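Last touched 2025-07-06. If you're reading this in the far future, the prices will look adorable.

# isby-receipts

A hand-typed record of what one shared house in Isby bought at three local shops, with prices, pack sizes and a notes column that got out of hand. It covers groceries, cleaning supplies, paper goods and a single garden hose that everyone agreed to split and only two people have used.

It started as a way to settle who owed whom for dish soap. It did not settle that. It did leave behind a tidy little table for anyone who wants to practice cleaning messy data, teach a spreadsheet class, or look at how a household's shopping drifts over time.

## What's in the box

| File | What it holds |
|---|---|
| `receipts.csv` | one row per receipt, 242 of them |
| `lines.csv` | one row per item bought, 695 of them |
| `products.csv` | 97 products with a category and a usual pack size |
| `shops.csv` | three shops, which hardly needed a file |
| `notes.md` | arguments, mostly |

Everything is UTF-8 with commas as separators. Prices use a period for the decimal point, even where the paper receipt didn't.

## The shops

- **Atden** - the big one by the bus station. Long receipts, faint ink, item names chopped to whatever fits.
- **Drorkgate** - cheaper, farther, closes early. Its receipts print the discount on a separate line below the item, and sometimes below the wrong item.
- **Costache** - the corner store. Handwritten slips. The slips say things like "bread, other" and we have typed them in exactly like that.

## Columns in lines.csv

- `receipt_id` matches `receipts.csv`. If it doesn't, please open an issue.
- `raw_name` is what the receipt says, abbreviations and all.
- `product_id` is our best guess at what the raw name means. Blank if we gave up.
- `qty` is the number of packs, never the number of things inside a pack.
- `unit_price` is before any discount.
- `discount` is a positive number that you subtract. Said Shawky wanted it negative. Both ways were tried for a month and this is the one that stayed.
- `split` lists the initials of the people sharing the cost, joined with a plus sign.

## Packs, sizes and other sore points

The hardest question in the whole project was what counts as one pack. Atden sells tissues singly and in wrapped bundles under nearly the same name. Drorkgate has a bundle that rings up as a single item or as its parts depending on which register you stand at. We went with whatever the register thought, and `products.csv` has a column called `inner_count` for the brave. It is blank more often than it isn't.

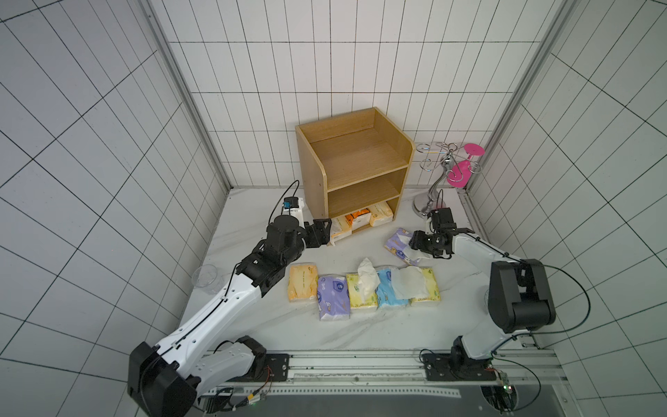 *Tissue packs in the bottom compartment of a cabinet. Category code `PAP`.*

Paper goods get their own category for that reason. The full list of codes:

- `FRE` fresh food
- `DRY` dry food, cans, jars
- `DRI` drinks
- `CLN` cleaning
- `PAP` paper goods
- `MIS` the hose

Coffee is under `DRY` if it is ground and `DRI` if it comes in a bottle. Valentin Pascu has written four paragraphs against this in `notes.md`, and they are well argued, and we are leaving it alone.

## How it was typed in

Receipts went into a shoebox. Every so often Lăcrămioara Munteanu would take the shoebox and a laptop to the kitchen table and type until the tea ran out. Silviu Zamfir then checked a sample of 50 receipts against the paper and fixed what he found. The fixes are marked `s` in the `checked` column. An empty `checked` means only that the row was never looked at again, so treat it with the usual caution.

Typing was by hand throughout. We tried a scanning app for one evening in February and it read "parsnips" as a phone number.

## Known problems

1. **Faded ink.** Several Atden receipts had gone nearly white by the time they reached the top of the shoebox. Unreadable prices are `NA`. Zero means zero, usually a coupon.
2. **Deposits.** Bottle deposits are included in the price at Costache and listed separately everywhere else. There's a `deposit` flag, added late and applied with varying enthusiasm.
3. **Missing trips.** If someone lost a receipt, or bought a cake and would prefer not to discuss it, there is no row. Don't use this to estimate what the house spent in total.
4. **Duplicate products.** Sponges appear under two IDs. We know. Merging them broke Costel Dinu's chart, and he is fond of the chart.
5. **Stock levels.** The data says what was bought and nothing about what was left on the shelf. You can't work out from a purchase how fast a pack was used, though people keep trying, and the usual result is a graph suggesting that we eat napkins. 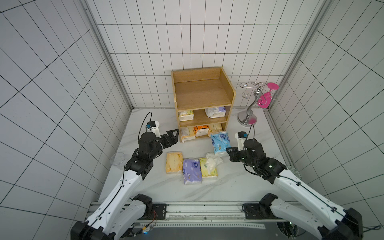 ## Loading it

In Python, with pandas:

```python
import pandas as pd

lines = pd.read_csv("lines.csv", dtype={"receipt_id": str})
products = pd.read_csv("products.csv")
df = lines.merge(products, on="product_id", how="left")
df["paid"] = df["qty"] * df["unit_price"] - df["discount"].fillna(0)
```

Keep `receipt_id` as a string. Some IDs start with a zero, and a spreadsheet program will eat the zero and look innocent about it.

## Good uses, bad uses

Fine for: joining tables, handling missing values, matching text (the `raw_name` column is a feast), teaching people to distrust averages.

Not fine for: inflation figures, claims about how people in Isby live, or deciding which shop is cheapest. We went where the bus went.

## Privacy

Names in `split` are initials, card numbers were never typed in, and times of day have been dropped. The people in the house agreed to the release. One of them asked for all chocolate purchases to be removed and was outvoted.

## Changing things

Pull requests are welcome for typos, wrong product matches and broken links between files. Please put one fix in each request and quote the `raw_name` you're changing. Requests to reclassify coffee will be closed and forwarded to Valentin.

## License

CC BY 4.0. Credit "isby-receipts contributors" and link back to the repository. The shoebox is still in use, and new receipts go into the next release once somebody buys more tea.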